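Taking old desktops apart properly: a conversation with the Promcombe equipment recovery service

When the Promcombe equipment recovery service was established, it had one bench, two sets of screwdrivers and an agreement with a single college. It now receives desktop computers from schools, surgeries and council offices across the district, and last year it handled 2515 of them. Mesfin Kumsa has managed the workshop from the outset. He spoke to the newsletter in May about how the work is organised, what becomes of the parts, and why hard drives take up so much of the service's attention.

Mr Kumsa explained that every machine is booked in before it is opened. A number is written on the case and entered in the register, and the same number follows each part that comes out of it.

"People imagine that the difficult part is the electronics," he said. "The difficult part is the paperwork. If a drive is on my bench and I cannot say which computer it came from, I have failed the organisation that sent it to us."

The register is kept in Totavano, a stock program which the service adopted after outgrowing its spreadsheets. Zinash Birhane, who oversees records, described the change as overdue. Under the earlier arrangement, a query from a donor could take an afternoon to answer. It is now generally settled in a single telephone call.
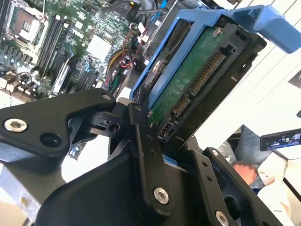
Drives are dealt with first, whatever the condition of the rest of the computer. Mr Kumsa was firm on this point, and the written procedure places it ahead of testing, cleaning and any decision on reuse. He prefers the office desktops in which the drive sits in a plastic caddy, as with the blue one here, to those in which it is screwed directly into the metalwork. The caddy can be lifted clear of the chassis with the drive still in it, and the gold contacts of the connector can then be inspected before anything is plugged in. "Bent or dirty contacts account for a good many of the drives that people tell us are dead," he said. "We look before we believe the label."

Once removed, a drive follows one of two routes. Those that pass a health check are erased, and a certificate is issued to the donor. Those that fail are sent for shredding, and Ms Birhane records the serial number before they leave the building. In the most recent quarter, 167 drives were sent for shredding.

Asked whether donors are anxious about their data, Ms Birhane replied that most are less anxious than they ought to be.

"We have had machines from an accounts office with the password on a piece of paper stuck to the front," she said. "We do not read what is on the drives and we have no wish to. But the donor should be thinking about it before the van arrives."

The service asks each donor to complete a one-page form naming a responsible person. Collections are not arranged until it has been returned.

The remainder of the computer is assessed with the case open and lying on its side. Memory is removed and tested separately. Processors are taken out where there is a demand for them and stored in trays with the pins or contacts protected. Lensa Endale, the senior technician, said that she encourages new staff to spend time simply following the cables in a case before they disconnect any.

"There is an order to it," Ms Endale said. "The data cable and the power cable come off the drive, then you release the caddy, then you can see what you are doing with the rest. If you start by pulling at whatever is nearest, you will break a clip, and that clip will be the one thing we cannot buy."

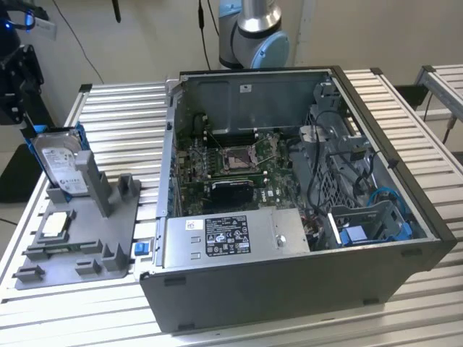

Ms Endale added that small plastic parts are the most frequent cause of delay. A caddy, a latch or a retaining clip has almost no value by itself, yet a computer cannot be returned to use without it. The workshop therefore keeps them all, sorted by model in shallow drawers. Blue caddies have a drawer to themselves, and it is the one most often opened. Power supplies are kept only where the rating label is complete and legible. Those without one are recycled, even when they appear sound.

The layout of the benches has also been reconsidered. The service formerly worked on wooden tables covered with matting. Several of its benches now have slatted aluminium tops, to which trays and holders can be fixed. Mr Kumsa admitted that he had opposed the expense.

"I said that a table was a table," he recalled. "Then I noticed how much of the day went on looking for a place to put down a drive. A holder with a slot of the right size, and the drive standing upright in it, saves a surprising amount of temper."

Computers that pass assessment are offered to Hidosano, a local scheme which supplies them to adult learners and to families with school-age children. Nearly 47 were passed on in this way in the month before the interview. The remainder are broken down for parts or sent to Bognár, the metals contractor, which collects steel, boards and cable separately.

Mr Kumsa would like the proportion returned to use to be higher. Age is the usual obstacle, but he also pointed to machines stored for years in damp cupboards before anyone thought to offer them. He asks organisations replacing their equipment to make contact while the old computers are still on the desks.

On the matter of training, Ms Endale confirmed that the workshop will take two further trainees in the autumn. No previous experience is required. Applicants are invited to spend a morning at the bench, during which they will be asked to open a case, remove the drive and put everything back as they found it.

"Putting it back is the part I watch," she said.

Enquiries about collections should be made to the records desk between 9.30 am and 4 pm. Donor forms are available at reception and may be completed by hand.

Search the newsletter
Enter keyword
Go

Recent items
Changes to the collection route for outlying schools
Donor forms: guidance on naming a responsible person
Bezawit Zeleke joins the Hidosano scheme as learner coordinator
Monitors and keyboards: what we can and cannot accept
Kiros Gebreyes on ten years of the repair evening
Trainee places at the workshop: how to apply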